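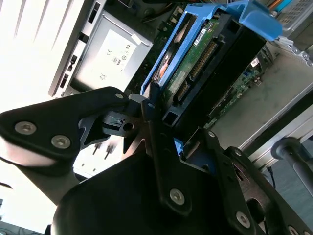 Warranty terms for small office equipment should be stated in hours of use, with the calendar date as a fallback. Istell sells a label printer with a 43-month warranty, and the term is the same for a shop that prints twice a week and a warehouse that runs two shifts. The light user pays for coverage that mostly goes unused. The heavy user wears out the feed roller early and files the claims that set the price for both.

The counter needed for this already exists. Akbulut printers log run time and show it on the service page, 267 hours in the case of the unit on my desk. Urnik prints the same figure on its test sheet, then ignores it when a claim comes in.

The usual objection is that buyers understand months better than hours. Car owners have handled mileage limits for decades.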